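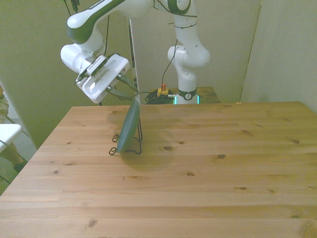 Home | Support | Community | Downloads | Sign in

Netora phone drops mobile data after update
Opened by: Omar Ghanem
Status: Solved
Product: Netora phone, Cledivo carrier plan

Omar Ghanem, 9:40 am
Since the May update my phone loses mobile data whenever I leave Wi-Fi. The signal bars stay full but no pages load. Calls and texts work. Turning airplane mode on and off brings data back for 16 minutes at most. I have restarted twice and reseated the SIM.

Roxana Bedoya (Support), 10:15 am
Thanks for the details. Please go to Settings, Mobile Network, Access Points and tell me how many entries are listed and which one is selected. Also, do you use a VPN?

Omar Ghanem, 10:32 am
Two entries, both called Cledivo. The second one is selected. I have the Brirkum VPN, but it was off when I tested.

Roxana Bedoya (Support), 10:50 am
The update added a duplicate entry that only works on the older network. Select the first one, delete the second, then restart. Leave Brirkum off until you have tested.

Omar Ghanem, 1:05 pm
Done. Data has stayed up for two hours, including a drive across town. Brirkum is back on and still fine.

Roxana Bedoya (Support), 1:20 pm
Good. I have added your case to the known issue for this update and am marking the ticket solved. It will reopen if you reply within six days.

6 people found this helpful | 2 comments | Share

We use cookies to keep you signed in. Accept | Manage settings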